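My mother-in-law likes to say that September comes like a train. It was still August when she told me this the first time, and our daughter Kyu-ri was sleeping until ten every morning with the curtains closed. I answered that we had plenty of time. We did not have plenty of time, and this is what I want to write about today, the last part of the summer and how we try to prepare the home for the school year.

I should explain that I grew up in a place where the school year starts in spring. For me, the end of summer was never a beginning of anything. When we moved to Plernton I learned that here, the whole town changes in one week. The pool closes, the stores put out the notebooks, and the parents start to look tired before anything has begun.

Our first year was very difficult. Kyu-ri was five, and each morning we lost something. One day it was a shoe, the next day the form I had to sign, and then the lunch box which I had washed and put in a strange place. My husband Woo-jin was leaving early for work in Onton, so the mornings were only the two of us and both of us were crying by eight o'clock, she loudly and I quietly in the car.

The second year I decided to prepare too much. I bought a wall calendar, a second calendar for the refrigerator, and an app called Trukuris that sends a message for every task. At one point I had 141 tasks in it. "Sharpen pencils" was a task. "Check pencils" was a different task. After two weeks I removed the app from my phone and I felt much better.

Now Kyu-ri is eight and we do less. We have one place near the door where everything for school must be, and if it is not there by dinner time then we look for it together. I prepare the clothes for the next day on a chair. She chooses them, but she has to choose in the evening, and she can change her mind one time only.

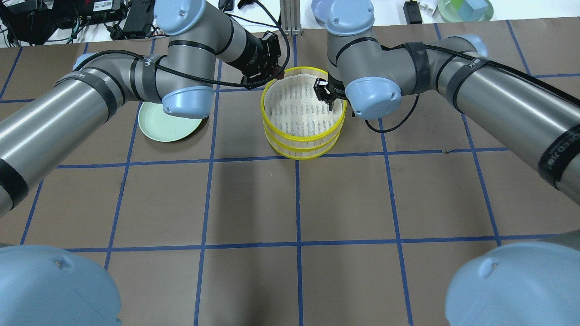 Yellow-rimmed basket on a taped table.

Lunch is still the hardest part for me. I used to cook rice and small dishes in the morning as my mother did, and I was proud of it, but most of it came back home. My friend Ye-seo Choo has three children, and she told me to ask Kyu-ri directly what she sees other children eating. The answer was crackers and cucumber. So now she takes crackers and cucumber, a boiled egg, and rice only when we have some from the dinner before. It takes me less than 20 minutes, and the box comes home almost empty. I was a little sad about the rice, I admit.

For homework we tried a desk in her bedroom. It was a nice desk, and she used it to keep her stuffed animals. She prefers the kitchen table while I am cooking, so I stopped fighting with this. She reads aloud to me and I correct her, and sometimes she corrects me, especially with the "th" sound. Her teacher last year, Ms. Jang, said that reading to a parent who also makes mistakes is good for a child. Maybe she was being kind.

The screen time rule is 60 minutes on a school day. In summer we had no rule, and to go back from no rule to this one was a shock for everybody, also for Woo-jin, who likes to play with her. This year we started to reduce it slowly before school began. She complained for a few days and then she found her old colored pencils again.

What we have not solved is the evening. She is in bed at the right time, but she starts her important questions when I turn off the light. Last night it was whether fish know that they are wet. I answered as well as I could in my second language, then she asked it again in my first language to see if the answer was different.

If your children are also like this at bedtime, please write to me in the comments what you do. Yoga Kwok wrote to me after the last post that she uses a small notebook by the bed, where the questions wait until breakfast. I bought one yesterday. Kyu-ri has drawn a fish on the cover already.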